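Bench notebook, Wiltholm room
February, started writing this at 4:10 pm with cold coffee

Laundry transfer, hand-guided demos. Picking up from where the Rundby notes stop, so if you haven't read those, the short version is that teleop with the Mowat controllers was fine for the reach and bad for the pinch. I kept closing too early, grabbing air, opening, coming back, and all of that went into the demos as if it were part of the job. The policy learned it beautifully. It reaches, it pinches air, it backs off, it goes in again. Exactly like me.

So for this round I've gone back to the handheld rig — same fingers, same wrist camera, just with my arm behind it in place of the real arm. I can feel the cloth through the handle, which makes a huge difference. When the tips get hold of a towel properly there's a little tug you just don't get over the controllers.

Task as I'm recording it: two baskets on the floor, one to the left and one to the right. Start above the gap between them with the fingers open. Go to one basket, take the top piece by whatever fold sticks up most, lift until it's clear of the rim, carry across, let go over the other basket, come back to the gap. One piece per demo. I tried two pieces per demo this morning and it made trimming horrible, so those are in the scrap folder (not deleted, in case somebody wants them for the long-horizon stuff).

Count so far: 43 kept. Target is still 800 across all the rooms, which sounds like a lot when you're on your knees on stone. Bring the foam pad! It lives behind the Zakel cabinet now.

Things I noticed, in no real order:

Speed. I move way too fast between baskets. I played back the first batch and the crossing part is mush, the floor just smears past and the basket edges go with it. The grasp parts are okay because I slow down there without thinking. I don't mind some blur in the crossing, the real arm camera will have blur too, but it won't have THAT much, and I don't want the policy to think the floor is supposed to look like soup. For the second batch I counted in my head going across and it got better, then I forgot to count, and it got worse again. Maybe a click track in one ear? Will try it.

Floor. The marble is interesting. There's so much veining that the tracker finds plenty to hold on to when I'm slow, better than the plain gray mat at Rundby where it drifted every few minutes. When I'm fast it loses the lot at once and I get a jump in the trajectory. I threw out 4 demos for jumps. You can see them easily in the height plot, it looks like the hand teleports. Please look at the height plot before you keep anything, the top-down plot hides it.

Wall side. The basket on the right is near the wall and I find myself coming in at a slant to keep my elbow off it. Didn't plan that. The arm doesn't have my elbow, so a slanted approach from that side is a habit it doesn't need. On the other hand the arm does have that fat joint above the wrist, and I haven't checked whether it clears. Before doing more I should put the arm in a few of the recorded end poses and just see. If it can't reach them there's no point in collecting 800 of anything.

Cloth. Crumpled pieces are easy, folded ones are hard. With a bundle I can go nearly straight down and get something every time. With a folded towel lying flat I need to get one finger under an edge, and the edge I choose depends on which way I happen to be kneeling. Looking back through the kept ones I nearly always went for the edge closest to me. I'd like a rule for this, or else a deliberate mix. My vote is the mix: take the near edge, then the far edge, and write it in the log line so we can split on it later. Colors don't seem to matter for me but they might for the model, so I'm going to keep swapping which cloths go on top.

Letting go. This is the one I'm happiest with. In the Mowat demos I released high and the towel half hung over the rim. Now I lower until the tips are below the rim, open, wait a beat, then come up. The wait is important. Without it the cloth comes back up with one finger and you get to do it all over again. I've been saying "two" out loud as the beat and I sound ridiculous, but it works.

Start pose. I'm sloppy here. Sometimes I start with the fingers right between the baskets, sometimes already leaning toward the one I'm going to. The second kind gives the answer away before the demo begins. From now on both baskets should be in view at the start, fingers open, and hold still until the beep. I trimmed the leaning ones by hand where I could.

Battery on the handle went from full to the red light over the whole session, with a break for lunch. Good enough, though I'd still put the spare on the charger the night before. Storage is fine.

Next:
Arm reach check on the right-hand basket.
Try the click track.
Re-run the alignment on the last 2 batches with the new calibration, I used the old file by mistake and only saw it at upload.
Train a small one on just the 43, to see whether the air pinch is gone. I don't expect it to do the task, I only want to see the fingers close once.
Move the baskets! Same spots all day, and they need to wander.

5:25 pm, added: ran the small training job over to the Zakel machine, it's queued behind somebody's big one. Will look in the morning. Leaving the baskets where they are so I can redo the near edge / far edge split with the same layout first, then they move. 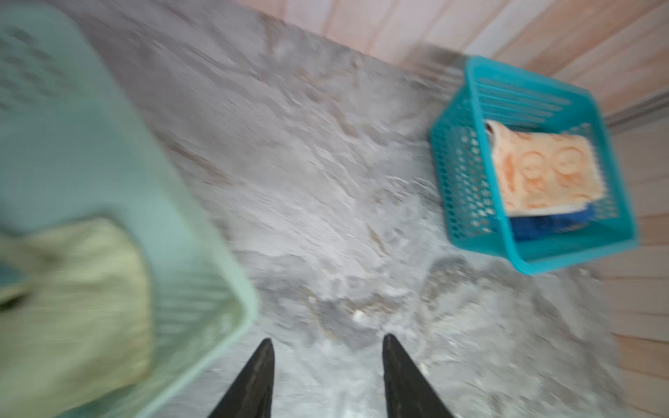
Wrist view over the gap, fingers open, mint basket left and turquoise right. Plenty of blur.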